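I have come around, slowly and after a good deal of grumbling, to the view that a desk should have very little on it. A mug, a mat, and whatever small thing you are working on that morning. I kept a crowded desk for 16 years and defended it to anybody who would listen, so please take this as the word of a convert.

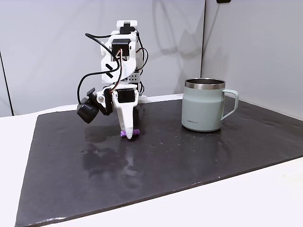
Loan Tiêu
Staff Writer

The mug is the part I feel most strongly about. I like an insulated one in a quiet color, and that grayish green with a steel rim is just about perfect to my eye, friendly without shouting at you from across the room. Shahab Parsa, who sat beside me at Bakos and drank his tea from a paper cup, used to say a good mug was an extravagance. Well, Shahab, you bought 2 new cups a day!

Then there's the mat, which I would spend real money on before I bought another organizer or tray. Dark ones are best, I think. Small things have a way of wandering off on a pale table.

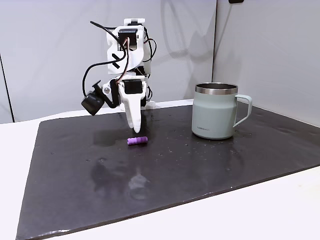
Drillonside Home & Desk Section

A little purple cylinder lying on black is about as easy to find as anything can be, and I wish I could say the same for the pen caps and erasers I lost in my Ginelby years. My sister thinks a bare desk looks unfriendly, and I do see what she means, especially in June, when I'd love a jar of peonies by my elbow. I've put mine on the windowsill, and I get up to look at them whenever the kettle's on.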